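Plella くらしの相談室
トップ > 布もの・テーブルまわり > テーブルクロス
閲覧数 1654

濃いグレーの布を作業台に敷きっぱなしにしている方、お手入れと、ずれ対策を教えてください

投稿者:こむぎの台所

はじめまして。いつも読むばかりで、自分で書くのは初めてです。長くなってしまいそうなのですが、お時間のあるときにお付き合いいただけるとうれしいです。

春に模様替えをして、居間のすみに置いてあった古い机を作業台として使うようになりました。手紙を書いたり、ちょっとした繕いものをしたり、写真を整理したり、届いた小包を開けたり、とにかく何でもそこでやる台です。天板に昔の輪じみがいくつも残っていて、見るたびに気になるので、思い切って布を敷くことにしました。選んだのは Homidura という生地屋さんの、チャコールグレーの平らな布です。店頭では黒に近い灰色に見えたのですが、家で広げてみると、光の当たり方によっては少し青緑っぽくも見えて、それはそれで落ち着いた色で気に入っています。織り目がごく細かくて、手でなでるとさらさらします。

白いものを置くと本当にきれいに見えるんです。白いお皿でも、白い封筒でも、角の丸い小さなトレーでも、置いた瞬間にぱっと輪郭が浮き上がるようで、たいしたものでなくても上等に見えてしまって、しばらくは用もないのに台の上に何か置いては眺めていました。

ところが、使い始めて困ったことがいくつか出てきました。

まず、ほこりと糸くずです。濃い色は汚れが目立たないと思い込んでいたのに、白っぽいほこりは逆にものすごく目立ちます。朝のうちに粘着テープのローラーをかけても、夕方に西日が入ると、もううっすら何かが乗っています。ローラーの紙ばかり減っていくのも気になります。

それから、布がずれます。端を折って縫っただけの一枚ものを、ただ天板に乗せているだけなので、ひじをついて書きものをしていると少しずつ手前に寄ってきて、気がつくと向こう側の天板がのぞいています。布用の両面テープも考えたのですが、古い机なので、はがすときに塗装が持っていかれそうで踏み切れません。

もうひとつ、色むらのように見えるところが出てきたのも気がかりです。汚したおぼえはないのに、縦にぼんやりと、濃いところと薄いところが帯のように見えます。角度を変えると消えたり、別のところに見えたりするので、しみではないような気もするのですが、洗い方がよくなかったのでしょうか。一度だけ、洗濯機の普通のコースで洗って、そのまま外に干しました。アイロンは面倒で、手でのばしただけです。

長々とすみません。同じような濃い色の布を敷いて暮らしている方がいらしたら、どうやってお手入れしているか、どんな下敷きを使っているか、何でもよいので教えてください。布を替えるという選択肢は、できれば最後にとっておきたいです。この色がとても好きなので……。

――――――――――

縁側のたぬき

ほこりは、あきらめて薄い色に替えるのがいちばん早いと思います。うちは紺のを敷いていましたが、ベージュにしたら気にならなくなりました。同じだけ積もっているのでしょうけど、見えなければ気持ちが楽です。

ずれるのは布が軽いからでは? テーブルクロスの四隅につける重りが売っています。クリップで挟むやつです。雑貨屋さんで一袋351円でした。机の天板が厚いとクリップが入らないこともあるので、厚みだけ測ってから買ってください。

色むらはわかりません。洗いすぎかも。

(質問者からのお返事:ありがとうございます! 重りは考えていませんでした。天板の厚みを測ってみますね。ベージュも、いよいよとなったら考えてみます。)

――――――――――

針山のとなり

こんばんは。布ものが好きで、家じゅうのあらゆる平らなところに布を敷いて家族にあきれられている者です。ご質問を読んで、まるで自分が書いたのかと思いました。私の作業台も、もう長いことチャコールグレーの布です。お店は違いますが(うちのは Bisht の端切れ市で見つけたものです)、細かい織りで、青みがあるような緑みがあるような灰色というところまでそっくりで、つい張り切って書いてしまいます。長いので、お茶でも入れて読んでくださいね。

色むらのことから書きます。たぶん、いちばん不安に思っていらっしゃるところでしょうから。

角度を変えると消えたり動いたりするのでしたら、しみや色落ちの心配はあまりしなくていいように思います。無地の濃い布というのは、ほんの少し浮いていたり、糸がわずかに片側へ寄っていたりするだけで、光の返り方が変わって濃淡に見えるものなんです。しわと呼ぶほどの折れがなくても、です。うちの布も、窓に近い側と壁側では別の色かと思うくらい違って見える日がありますし、奥のほうが暗く沈んで、まんなかだけほんのり明るいなんてことはしょっちゅうです。白いお皿を置くと、そのお皿のまわりの布だけぽうっと明るく見えることもあります。白いものが光をはね返して布を照らすんですね。初めて気づいたときは、お皿の下から粉か何かがこぼれたのかと思って、あわてて濡れ布巾でこすってしまいました(こすった跡のほうがよほど目立って、しばらく後悔しました)。

見分け方としては、曇った日の昼間に、台の横から、正面から、反対側からと、場所を変えて見てみてください。どこから見ても同じ場所が同じように濃い、あるいは白っぽいのなら、洗剤が残っているか、すれて白茶けているか、どちらかを疑います。洗剤残りなら、ぬるめの水ですすぎだけもう一度やると、たいてい落ち着きます。見る場所で動くのなら、光のいたずらです。私なら放っておきます。

洗い方は、普通のコースで一回洗ったくらいなら大丈夫だと思いますよ。ただ次からは、裏返してたたんで、大きめの洗濯ネットに入れて、弱いコースになさるのがおすすめです。タオルと一緒に洗わないこと、これだけはぜひ。タオルの毛がびっしりついて、取るのに泣きます。私はやりました、日曜の朝をまるごとつぶしました。干すのは日陰で、さおにかけるときは二つ折りの折り目が毎回同じところに来ないように、少しずらしてやるといいです。いつも同じところで折ると、その線だけ先に白っぽくなってきます。

アイロンは、私も面倒なほうです。ただ、濃い色の布は、アイロンをかけるとしたら裏からです。表から直接かけると、てかてか光るところができて、それこそむらに見えてしまいます。急ぐときは、まだ少し湿っているうちに台へ広げて、手のひらで中心から外へ向かってなでつけ、そのまま乾かしてしまいます。天板が木だと湿気がよくないので、間に古いバスタオルを一枚敷いておきます。ずいぶん横着な方法ですが、あっさり平らになります。

次に、ほこりです。

縁側のたぬきさんのおっしゃるとおり、薄い色にすれば気にならなくなります。でも、この色がお好きなんですよね。わかります、とてもよくわかります! なので、替えずにすむほうで考えます。

粘着ローラーは、私も初めのうちは使っていました。紙が減るのもそうですし、強い粘着のものだと表面の糸を少しずつ引き上げて毛羽立たせるようで、毛羽が立つとそこにまたほこりがつかまるんです。それで今は、洋服ブラシに替えています。馬毛のやわらかいもので、織り目の向きにそって、奥から手前へ、払うというより掃くような感じで動かします。毎朝やっても一分とかかりません。ブラシでどうしても取れない糸くずだけ、テープをちぎって指に巻いて、ぺたっと取ります。

お掃除用のゴム手袋を軽く湿らせてなでる方法もありまして、猫の毛などはこちらのほうがよく集まります。ただし強くこすると布がよれますから、力は抜いてくださいね。

もうひとつ、台の上で紙を切ったり、封筒を破いて開けたりするのをおやめになると、ずいぶん違うはずです。うちのほこりの半分は、ほこりではなくて紙の粉でした。小包も、段ボールの細かいくずが織り目に入り込むとなかなか出てきません。私は開封だけは玄関の下駄箱の上でやることに決めました。夫は何度言っても台の上で開けますので、そのたびにブラシを渡しています。

さて、ずれのことです。ここは私もだいぶ遠回りをしました。

最初に試したのは、やはり四隅の重りです。食卓のように布が下へ垂れているなら悪くないのですが、ひじをつく作業台だと、まんなかが手前に引っぱられる力のほうが強くて、重りは揺れているだけでした。ひざに当たって冷たいのも、冬は困りものです。布の縁が天板から垂れている長さにもよると思いますので、こむぎの台所さんのところで合うかどうかは、試してみないとわかりません。

いまの形に落ち着いたのは、すべり止めの網シートを下に敷いてからです。食器棚に敷くような、目の粗いやわらかいものですね。私は Humelus の薄手のを使っています。厚手のほうが止まりそうな気がするでしょう? ところが、上に敷く布が薄いと、網のでこぼこが表にひびいて、字を書くときにペン先がこつこつするんです。薄手でも、天板をよく拭いて、油気とほこりを取ってから敷けば、十分に止まります。

敷き方にも少しこつがあって、天板と同じ大きさに切らず、ぐるりと9センチほど内側に控えて切っておくと、横から見たときに網がのぞきません。一枚で足りなければ、端をぴったり突き合わせて並べてください。重ねると、その線が布の上にくっきり出ます。古い塗装の机とのことですので、念のため、網と天板の間に薄い紙か、使わなくなったシーツをはさんでおくと安心です。ゴムっぽい素材を長く置きっぱなしにすると、塗装に張りついたり、色が移ったりすることがあります。シーツをはさむと少しすべりやすくなりますが、シーツの縁を天板の裏側まで回して押しピンで留めてしまえば、もう動きません。裏側なら、ピンの穴も気にならないと思います。

網とシーツと布、全部敷くと、ほんの少しふかっとします。このふかっとした感じが私は好きで、お皿を置いても音がしないし、夜中に書きものをしていてペンを落としても静かです。ただ、定規で線を引いたり、硬い下敷きがいる作業をしたりするときは、上に板を一枚置いたほうがいいです。

書き忘れるところでした、洗い替えを一枚お持ちになると、気持ちがぐっと楽になりますよ。同じ生地でなくても、似た濃さのものなら構わないと思います。うちは2枚を交代で使っていて、片方を干しているあいだも台が裸になりません。裸の天板を見ると、つい何かを直接置いて、また輪じみを作ってしまうのです、私の場合は。

(質問者からのお返事:こんなに丁寧に、本当にありがとうございます。読みながら何度もうなずいてしまいました。さっそく窓側と壁側から見比べてみたら、帯の場所がすっと動いたので、光だったようです。どれだけほっとしたか! タオルとは、一緒に洗っていました……。次から分けます。すべり止めの網は、シーツをはさむやり方でやってみます。)

――――――――――

針山のとなり

お返事をありがとうございます、むらが光のせいとわかって私まで安心しました。追加でひとつだけ。

白いものを置くのがお好きだと書いていらしたので、思い出したことがあります。お皿でもトレーでも、裏の縁がざらざらしているものは、引きずらずに持ち上げて動かしてあげてください。焼きものの底は、釉薬のかかっていないところがやすりのようになっていて、濃い布だとこすれた筋が白く残ります。私は新しい器を買うと、まず裏を指でなでて、ひっかかるようなら目の細かい耐水ペーパーを濡らして、軽くなでてから使います。

それと、台の奥の隅に何か置きっぱなしにする場合は、ときどき場所を替えてやってください。日の当たるお部屋だと、置いたところだけ元の色が残って、まわりが少しずつあせていくことがあります。うちは最初の布でこれをやってしまって、小物入れをどけたら、その形がそのまま残っていました。今の布になってからは、ブラシをかけるついでに、上のものをひょいと隣へ移すようにしています。

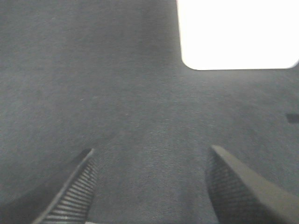

移すといっても手のひらひとつ分くらいで十分ですし、毎日でなくても構いません。私は洗い替えと交代させるときに、布の前後もくるりと入れ替えています。窓側だった端が次は手前に来るので、あせるとしても全体にゆっくりで、目立ちにくいように思います。裏表のわからない生地なら、裏返して敷くのもいいですね。Homidura の布がどちらなのか、もしよければ今度教えてください。端切れがあるようなら、私も一枚ほしくなってきました。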